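A day out at the Drotura blanket mill
2024-09-22

I've been meaning to go to the Drotura open day for years. Every time it comes round I'm either working, or full of cold, or I've written it on the calendar in the wrong month (it moved from May and I never caught up). This year I finally made it, with my sister, two cheese sandwiches and a completely unsuitable pair of shoes. More on the shoes later.

If you don't know Drotura, it's the mill at the bottom of the valley that makes those heavy checked blankets your gran probably had on the spare bed. Ours was green and mustard and it itched like mad, and I loved it. You get off the bus at the old chapel, walk down a very steep lane, and you can hear the place well before you see it. Sort of a clatter with a hum underneath. My sister thought it was a train.

Entry was £3, which included a cup of tea and a sticker, and they let you in by number. I was 204. They'd only got up to 60 when we arrived so we had our sandwiches on the wall by the river and watched a man try to reverse a horsebox. He got it in the end and there was a bit of applause.

When our turn came we were put in a group with a family from up the coast and a couple who clearly weave at home, as they asked very good questions all the way round and I just stood near them and listened. Our guide was Rigoberto Carhuamaca, who runs the dye house. He grew up around wool and came over to work here for one winter, and that was a long time ago now. He has a lovely way of explaining things. He'd put a handful of fleece in your hand first, let you have a good squeeze, and only then start talking.

We started in the wool store, and oh, the smell! Sheep, mostly, but also a bit like candles, and something like wet pavement. The bales are taller than I am. He pulled a bit out of one and a bit out of another and got the children to say which was softer, and they all picked the same one, and that one goes into the baby blankets. The other goes into the rugs they sell under the Iltus name, which I'd always assumed was a different company altogether. Same mill, same people, different label. I've got an Iltus rug in my hall!

After that it was the dye house. This was my favourite part and I could have stayed there all afternoon. It's steamy and the floor slopes towards a drain down the middle, so you're always walking very slightly downhill, and this is where the shoes come in. Flat canvas pumps. Do not wear flat canvas pumps to a dye house. I've now got one shoe that's a sort of raspberry up to the laces and one that isn't, and I've decided to call it a souvenir.

Rigoberto showed us the recipe books. They still keep them by hand as well as on the system, great big ledgers with a tuft of wool glued next to each recipe, and some of the old pages have got tea rings on them. There's a colour called Jindora which is a dark orangey red, and the note next to it just says "more than you think". The weaving couple wanted to know how he matches a colour from one batch to the next. He holds the two hanks out of the door in daylight, looks at them, goes away, has a drink of water and looks again. They've got a machine for it too and he does use it, but he said he likes to have made up his mind first.

The carding room came next. It's very loud and we were given foam earplugs, so I can't tell you much about what was said in there. What I can tell you is that watching the wool come off the rollers in a thin web, like mist, is the most relaxing thing I've seen in ages. My sister had to come back for me.

And then the looms. There's a long shed with the windows all down one side, and the light comes in on the cloth, and there were four or five blankets being made while we stood there. The blanket on the nearest loom was navy and cream with a thin yellow line. It has 2,740 threads going lengthways and every one of them had to be put through by hand before they could start. The woman who does that job was there, showing people how with a little hook. She let me have a go. I managed six threads, dropped two of them, and she very kindly said I had nice steady hands, which I don't.

One of the small boys in our group asked what happens if a thread breaks and, as if it had been waiting for him, one did. The loom stopped, she leaned in, tied a knot so quickly that I missed it, and off it went again. He asked her to do it again. She said she'd rather not!

Upstairs there's a design room under the roof, up some narrow wooden steps with a rope for a banister. It's much calmer up there. Half of it is the old pattern archive, all card and string and boxes with faded writing on, and the other half is ordinary desks, where the new checks are worked out on a computer before anyone winds any yarn. I had imagined somebody with coloured pencils. They do have coloured pencils, to be fair, a whole jar of them, but most of the fiddling is done on the screen. 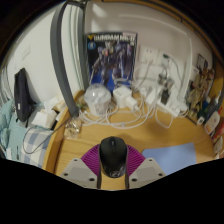 What surprised me is how small the changes are. The designer had two versions of the same check up and asked us which we preferred, and I honestly couldn't see any difference until she pointed out that a grey stripe was two threads wider in one of them. Once you've seen it you can't stop seeing it. Our group voted for the narrow stripe. She said every group so far had voted for the narrow stripe and she was still going with the wide one.

She let us look through a few of the archive boxes too, with clean hands. My sister found a sample that we're both sure is Gran's green and mustard. It had a number on the back but no name, and they don't make it any more. I did ask. They'd do it as a special if you ordered enough of them, so if any cousins are reading this, please get in touch.

We finished in the mill shop, as you do. Seconds were in wire bins by the door and people were being fairly polite about it, considering. I got a cream one with a wobbly edge for the back of the sofa and my sister bought three balls of yarn she has no plan for. They also had some lovely horn buttons from Kramer, the haberdasher's in town, sold on cards, and I put two cards back and then went and got them again.

Tea was in the old packing room, on long tables, with a choice of fruit cake or lemon. Have the lemon. It was nearly gone by the time we got to it and I saw someone take two slices in a napkin, and I don't blame her.

A few things in case you're going next year. The lane really is steep and there's no bus back up it, so leave yourself longer than you think for the return. There is parking in the field opposite but it was soft by the afternoon and I saw a couple of cars being pushed. Pushchairs are fine on the ground floor, though not up to the design room. Take cash for the tea, the card reader only worked if you held it out of the window. The toilets are across the yard, through the blue door, past the bicycles.

We missed the spinning room altogether as it closes an hour before everything else, so I'll have to go again for that. I've washed the shoe twice now. Still raspberry.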